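Table games & puzzles > Learning to play

Can you learn mahjong with only two people?

posted by Fakari, 24 Feb 2019

My partner and I moved to Bindberg in August and we don't know many people here yet. I picked up a secondhand mahjong set and I love it already – the weight of the tiles, the noise when you mix them! But every rule sheet I find wants four players. Is there a decent way for two of us to learn, or should we wait until we find a group?

Skindik
7 replies posted before this one

Don't wait! Two-player is such a good way to start. Take out the winds and dragons for the first few evenings and play with the suits only. Deal 13 tiles each, draw one, discard one, and try to make four sets and a pair. Skip scoring completely. Once you both spot a run without thinking, put the honors back in.
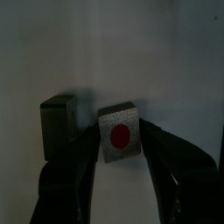

The thing that helped me most was saying every discard out loud. It feels silly for an hour and then the names just stick, and you start noticing what the other person is collecting (this is where it gets really fun). After that I'd let each other claim discards for a set of three, and leave runs from discards until later.

Angelovski
2 replies posted before this one

look up solitaire, the matching one. not the same game but ok for learning the tiles

Bindberg_Tiles
19 replies posted before this one

Agree with Skindik, with one change – build the walls properly from day one, even with two. It's half the pleasure and you'll be quick at it when you do sit down with four. Also try the library, ours has a games evening and beginners are very welcome. Bring your set!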